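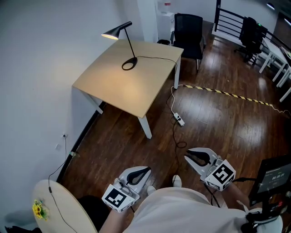 I bought the Plinwood desk lamp in January to replace a clamp lamp that kept sliding off its mount. I wanted something with a base that would stand on a small table and not take over the whole top. The base on this one is round and open in the middle, like a ring with a gap in it, and a thin black stem goes up at an angle to a cone-shaped shade. It lives on the square light-wood table in the corner, against the white wall, and the light lands on the tabletop in one bright warm pool.

The box holds the base, the stem, the shade and a small bag of screws. Putting it together took me 4 minutes with the screwdriver I already had. The instructions are one sheet of drawings and they are fine.

Light first. The bulb is rated at 400 lumens, and that is enough for reading or writing by hand. It is a warm white, easy on the eyes in the evening. The cone keeps the light pointed down, so if you expect it to brighten a room you will be let down. I leave the ceiling lights on when I need to see past the table. Dwayne Haddad tried it for sketching one Saturday and wanted a cooler color. There is no setting for that.

The base is heavier than I expected and the lamp has not tipped on me yet. I can put a mug inside the ring, but I don't, after one close call.

The cord is my main complaint. It comes out of the base and has to cross the whole tabletop before it drops down by the back leg – a clip on the base would have helped. The black finish also shows dust, mostly on the shade, and needs a wipe every few days.

The switch is on the cord, 3 inches from the base. It has a firm click. I would have liked a dimmer.

I also looked at the Manalo, which has a dimmer and a wider shade, but its base would have covered too much of the table. Tainá Caldeira has one and likes it on a full-size desk.

Good for: small tables, reading, evening work.
Not so good for: drawing in color, lighting a room, anyone who hates a visible cord.

Rating: 4 out of 5. I would buy it again at the same price.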